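We use cookies to improve your experience. By continuing to browse you accept our cookie policy. Accept | Settings

Floor and Walkway Inspection Checklist, Werkico Building, Ground Level

By Sirkka Halonen
12/01/2020

14 shares | 3 comments

Use one copy of the list per room. Mark each item OK, Fix, or N/A and write a comment for anything marked Fix. Comments from the latest walk are left in below so the next inspector can compare.

Entrances

1. Mats lie flat, no curled corners. Fix. North door mat curls on the hinge side. Pentti Juntunen has ordered a heavier one.
2. Door closes fully without a push. OK.
3. Threshold strip is screwed down at both ends. Fix. One screw missing at the loading door.
4. Wet floor sign is stored within reach of the door. OK.

Concrete floors

5. No cracks wide enough to catch a cart wheel. OK. The old crack by the drain was filled in July and the filler is level with the floor.
6. Sealer is not peeling or worn through. Fix. Worn in front of the sink, patch is bigger than last time. Keep watching the gray glossy sections, where dust and water are hard to spot from standing height. Crouch and look toward the light.
7. No oil, water, or loose grit in the walking lanes. OK on the day. Grit comes in from the yard when the loading door is left open.
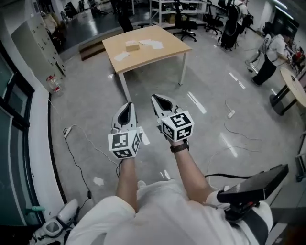

8. Tables and benches do not stick out into the lane. OK after moving one bench back to its line.
9. Cords are covered or run along the wall. Fix. Extension cord across the lane in Room 2. Aino Hirvonen took it up, but the outlet on that side still needs to be repaired.
10. Lane tape is readable and stuck down. Fix. Replace the stretch outside the storeroom.

Storage and exits

11. Nothing stored in front of exits or extinguishers. Fix. Flerkis boxes in front of the extinguisher again. Second time in a row.
12. Exit signs lit. OK.
13. Heavy items on the bottom shelf. OK.
14. Shelf load label in place. Fix. The label says 600 lb but is coming off. Print a new one.

Follow-up

Items 1, 3, 9, and 14 go to Pentti. Item 6 needs a quote for resealing; Nelli Kuusisto will ask for one. Items 10 and 11 are to be closed by the floor lead before the next walk.

Send finished sheets to Sirkka. Sheets without initials will be returned.

Share this | Sign up for our monthly newsletter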